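Sorting and Storing Shop Rags and Bags

Keep clean rags, used rags and plastic bags in separate containers.

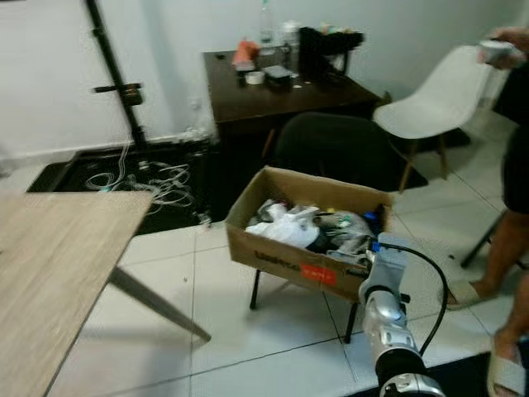
Cut cotton shirts and towels along the seams and discard the seams, zippers and buttons. Hard parts scratch a finished surface. Synthetic fabric absorbs little and should be kept for dusting.

Rags used with water or detergent can be hung, dried and washed with other shop laundry. Wash them without fabric softener, which leaves a film that reduces absorption.

Rags used with linseed oil, tung oil or oil-based stain can heat up and ignite without a spark. Do not pile or bag them. Lay each one flat outdoors, away from buildings, until stiff and fully dry, or put it in a metal can filled with water and close the lid. Ask the local waste office how to dispose of them.

Plastic bags: shake out, check for holes, fold flat. Torn bags can line a paint tray. Do not store solvents or food in them.

For final dust removal before varnish, use a fresh lint-free cloth. Sanding dust from 400 grit is fine enough to stay in the weave of a rag that looks clean.

Last updated: January
Leltalley Workshop Notes | Contact: Saranya Fernandes | Copyright Leltalley | Back to top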